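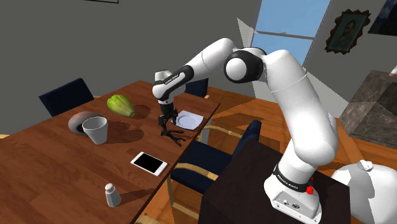 Dining table task in the simulator, with the gripper open beside the plate.

Pratora Table Scenes - Classroom Pack
Simulation software for robotics clubs and high school classes

Plunelik | Software | Education

Pratora Table Scenes gives a club a simulated arm and a furnished room to practice in. Students write their own pick-and-place programs, run them in the simulator and turn in the log for scoring. The pack covers the household round of the Jenov student competition, including the table clearing task.

Each scene loads with the arm on its base next to the table. Object positions can be fixed or shuffled at the start of a run. Teams usually begin with the fixed layout and switch to shuffled once their grasp code works.

What you get
50 table layouts with dishes and other small items
7 graded tasks, from a single pick to a full clear
Score sheet in the Jenov format
Teacher guide and student workbook (PDF)
License for 2 classrooms

Requirements
A computer with a dedicated graphics card is recommended. Shadows and reflections can be turned off on older machines - scoring is not affected. Programs are written in Python. No physical robot is needed.

Club use
The Mitsotakis-Vlachou workbook is included and follows the same task order. Allow one meeting for installation and a first run. Saved runs can be replayed at half speed, which helps when a team is looking for the point where a grasp slipped.

Each task is scored out of 100. Dropped objects lose points, and so does contact with the chairs.

Delivery: download link by email
Updates: free through the end of the school year
Returns: unopened licenses only

Add to quote | Download sample scene | Contact sales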